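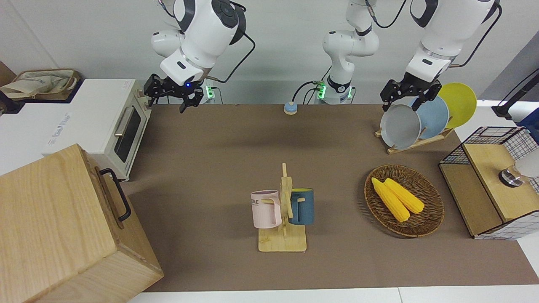
Countertop oven on the left, door turned towards the brown work surface, plates to the right.

Setting up a worktop around a small oven

Most questions sent to the Ramurine household pages about countertop ovens concern cooking times. The position of the oven gets less attention, although it decides how far a hot tray has to travel and where it can be put down. These notes cover placement, clearances, the landing area, plates, cords and cleaning. They apply to plug-in ovens with a drop-down door. Built-in ovens are a separate matter, and so are microwaves, which usually open sideways.

Which way the door faces

The usual arrangement is to push the oven against the back wall with its door towards the room. On a deep worktop this works well. On a shallow one the open door takes up most of the space in front of it, and the tray has to be carried off to one side.

The alternative is to stand the oven at one end and turn it so that the door faces along the worktop. The tray then comes out over the surface it will be put down on. Check three points before settling on this:

Can the door open fully without touching anything?
Can the control knobs be reached without leaning over the open door?
Can you stand to one side of the door when it is opened? Steam comes out at the top edge first.

If the knobs are at the far end from where you stand, try the oven the other way round or at the opposite end. Do this cold and with the plug out.

Clearances

The instruction booklet for the oven takes priority over anything written on this page. Where the booklet has been lost, look for the model number on the rating plate, normally on the back or underneath, and ask the maker for a copy.

For an oven with no surviving booklet I leave 10 cm at the back and sides and keep the space above it open. Wall cupboards directly overhead are a poor choice, especially those with foil-wrapped doors. The wrap lets go at the lower corners first. Put the back of your hand near the cupboard base after a long bake, and move the oven if the base feels hot.

The flat top of the oven is not a shelf unless the booklet says so. Bread bags, tea towels and plastic lids are what people most often leave there. Printed lettering on the casing may be a warning and tends to fade with scrubbing, so clean that part with a soft cloth only.

The landing area

Keep a clear patch of worktop next to the door, large enough for the biggest tray that fits the oven plus a hand's width all round. Put the heatproof mat or wire rack down before opening the door. A rack is better for anything that has to stay crisp underneath, a mat better for a heavy dish.

Dark and mid-brown surfaces hide crumbs and grease but show flour and dried water marks. Wipe with a damp cloth, then dry. On oiled wood, never leave a wet cloth lying - the ring it makes can need sanding out. On laminate, keep hot trays off the seams, where the edge glue is exposed to heat and then to moisture. If two sections of worktop meet, run a fingernail along the join once a month. A raised lip means that water has already got in.

Plates

Keep serving plates at the other side of the work surface from the oven. The order of work is then oven, landing area, plates, and nothing is carried back across the open door.

Stack by size with the largest at the bottom. Plates with unglazed foot rings scratch the glaze of the plate underneath, and a sheet of kitchen paper between them prevents it. Do not warm plates on top of the oven. Use the inside, on a low setting, for up to 5 minutes after the food has come out, and only if they are marked ovenproof. Abimbola Edet wrote in to say that a bowl of hot tap water does the same job for two plates and costs less. It does, provided they are dried afterwards.

Cords

A small oven draws a heavy load for a small appliance. Plug it directly into a wall socket. Do not use an adaptor or an extension lead, and do not run a kettle from the same double socket while it is heating.

Route the cord behind the oven and away from the casing. Other cords at the back of the worktop should be kept separate from it and should not hang where a tray edge could catch them. Adhesive clips hold well on painted plaster if the wall is degreased first, then left alone for 22 hours before any weight goes on. Kayode Ibrahim prefers screw-in clips. They last longer, but check for buried cable before drilling.

A plug that is warm after use should be looked at. A plug that is too hot to hold should not be used again until the socket and the fuse carrier have been checked by an electrician.

Cleaning

Unplug and let the oven cool completely.

Door glass: a paste of bicarbonate and water, left for 10 minutes, wiped off with a damp cloth. No metal scrapers. Work from the centre outwards so that the paste does not collect in the lower seal.

Door handle: washing-up liquid and warm water, dried along its length. Finger grease builds up on the underside of a bar handle, where it is not seen.

White casing: a damp microfibre cloth. Cream cleaners dull the gloss after a few months, and the dull patches then yellow faster than the rest.

Crumb tray: empty it every Wednesday or after anything with loose cheese. Burnt cheese on the tray is the commonest cause of smoke with the oven otherwise clean.

Feet: lift the oven and wipe beneath it. Rubber feet leave grey marks on pale worktops, which come off with surgical spirit on a cotton pad. Test at the back first.

Next month: descaling kettles in hard-water areas, with notes from Britt-Marie Viklund in Raltcombe.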